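Kakdale Children's Book Fund
Progress report to the Aasen Trust
January 2022

Sorry this is short, we're in the middle of the reprint and I wanted it with you before the board meets. Full accounts to follow separately.

Where we are

Reprint of the Tulell picture books is on. First 2 titles are typeset and proofed, third one is held up (see Rights, below). Dimance has the files for the first two and has given us a press slot. Print run stays at 200 of each, as in the application. We asked about going higher, the unit price drops a bit but we have nowhere to store them, so no.

Paper is the headache. The uncoated stock we priced is not available. Dimance offered a slightly heavier sheet at the same cost. Looks good, color holds up well, but the spine gets thicker so the covers had to be redone. Done now.

Rights

Letters signed for the first two books. Third book: the words are cleared, the pictures aren't. The illustrator's family want to see the new cover before they sign, fair enough. Sent it to them, no answer yet. If it's still not back by the time the press slot comes round we print without it and do the third on its own later. That costs more in set-up but we can cover it from the postage line, which is underspent.

The old text

You asked how we're handling the two pages in the second book that people complained about. Long talk with the librarians on this. Opinions split. What we settled on: the text runs as first published, with a one page note at the back for parents and teachers, saying when it was written and what has changed since. No cuts, no swapped words. One library told us they would rather we left the book out altogether and we've written back to them. They will still take the other title. I'd like the trust to see the note before it goes to press, its attached as a draft, comments welcome but quickly please.

School readings

11 schools signed up for the spring readings. We had hoped for more, winter closures didn't help. Each gets a class set on loan plus a reader for one morning. Reading packs are written, the one for the youngest kids needs another pass, too many words on the page. Two schools want the session by video instead and we've said yes.

Teacher feedback from the fall trial was good on the whole. Main gripe was that the books were too small to hold up in front of a class of 30. So we are are making one large format copy of each title, just for the readers to carry round. Not in the original budget. Paid for out of the launch money, as the launch is now going to be tea and a table at the library.

Money

On budget overall. Over on covers (the redo), under on postage and travel. No change to the grant total requested. Second payment is due on delivery of the printed books, please confirm that still stands.

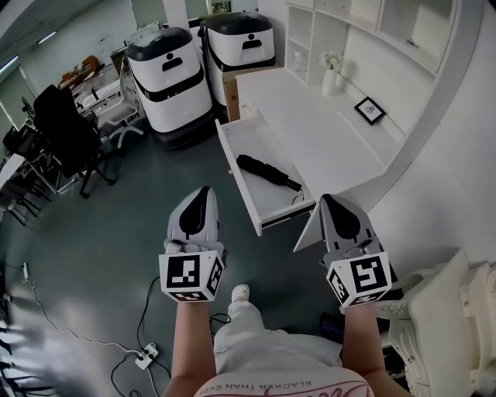
Next steps

Get the answer on the third book, one way or the other.
Trust comments on the note, then files locked.
Sheets checked at Dimance before binding.
Loan sets boxed and out to the schools.
Next report once the books are in.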